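Is it worth paying extra for a branded play kitchen set?

Posted 02/07/2023 in Toys & Play

My niece turns 5 soon and her mother wants the Brovel set, which costs $200 before you add any food. The store in Puroldale swears it lasts. I have my doubts -- every toy store swears that. Does the pricey stuff hold up, or is it the same plastic in a nicer box?

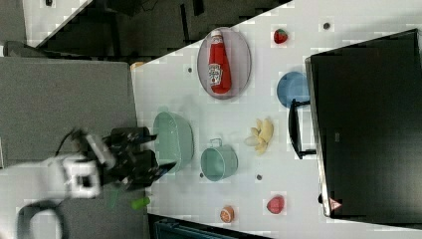
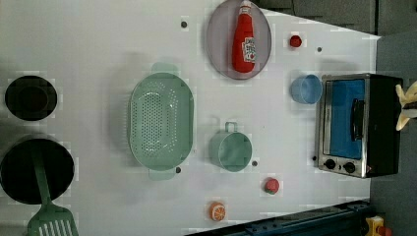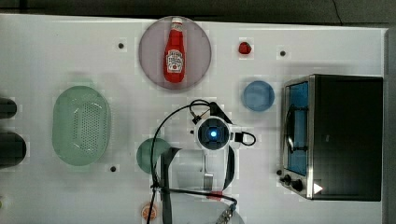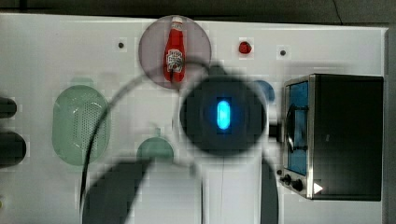 Play kitchen things on a white top, seen from above.

Junaid Janjua
I'd keep my money. We bought a big-name set for our son and the oven door hinge gave out by September. The cheap pans from the flea market are still going with the second kid. "Lasts for years" on a box means very little unless there's a warranty behind it, so ask for that in writing. Also check whether the food is sold separately. That's where they get you.

pacheco_mom
we have one and its fine. mine is 7 now and never touches it

Brarnunport Grandpa
Depends what she does with it. Some kids cook, some just throw. I'd look for used first, and wash everything in warm soapy water when you get it home. Skip anything with stickers, they peel. As for the "educational" claims -- I raised 6 kids and they learned plenty from a real saucepan and a wooden spoon.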